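Plolulstead Film Society
Restoration and Screening Program: Interim Report to the Tennant Fund
Reporting period: January to April

1. Purpose of this report

This report sets out progress on the second stage of the Society's program, for which the Tennant Fund awarded support last fall. It covers the restoration of the crime feature Gritell, the touring screenings, and the school study materials. It was prepared by Iona Gunn, program manager, and reviewed by Magnus Hepburn on behalf of the board.

2. Restoration of Gritell

Scanning of the surviving print was completed in February. The print runs to five reels, and reels one, two and five were in better condition than the survey had suggested. Reel four has shrunk along one side and required a slower pass through the scanner, which added nine days to the schedule.

Color grading is under way. Kenneth Cruickshank is working from the lab notes held in our archive, which cover the night scenes in detail but say very little about the hotel interiors. For those he has relied on two release stills and on the written recollections of the film's editor, Edeltraud Rüegg. Ms. Rüegg has agreed to view the graded hotel scenes in May and to give her comments in writing.
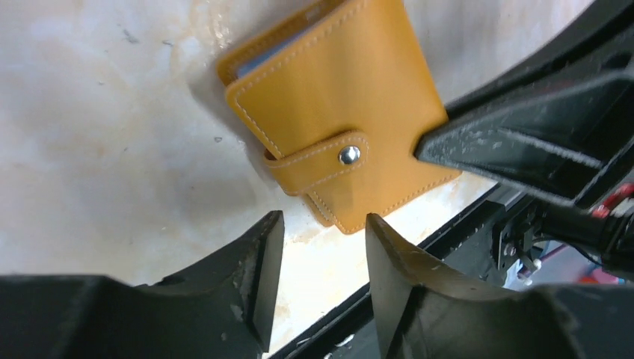
3. Sound and music

The original music tracks were believed lost. In March, a set of tapes was located in the Plila deposit, and 47 minutes of usable music have now been transferred. Three cues remain missing, including the one heard over the closing titles. Tadhg Ó Dubhghaill has compared the tapes with the optical track on the print and recommends that the optical track be kept for those cues, with light noise reduction only. The board has accepted this recommendation.

Dialogue cleanup on reels one and two is finished. Work on reel three will begin once the grading of that reel has been approved - the two tasks share one workstation, and grading has priority under the current plan. 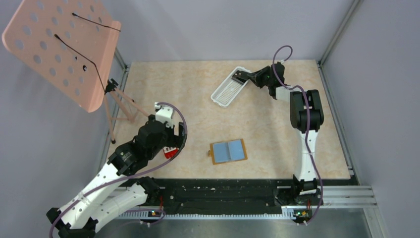 Music stand with perforated desk.

4. Touring screenings

The Society held 15 screenings in the period, against a target of 12. The thrillers drew well, and the late double bill in Plolulstead sold all 200 seats. Attendance at the afternoon showings was weaker. We propose to move the remaining afternoon dates to a 6 p.m. start and will report on the effect in the final report.

5. School study materials

The first study guide has been sent to participating schools. Teachers asked for shorter clips and for more on how suspense is built through editing. Both requests are being met in the second guide, now in draft.

6. Budget and schedule

Spending is within the approved total. The extra scanning time was met from the contingency line, and no additional funds are requested. The Society asks the Fund to approve one change to the schedule: delivery of the finished master of Gritell to move from August to September. The date of the first public showing, in October, is unaffected.

Questions on this report may be addressed to Iona Gunn at the Society's office.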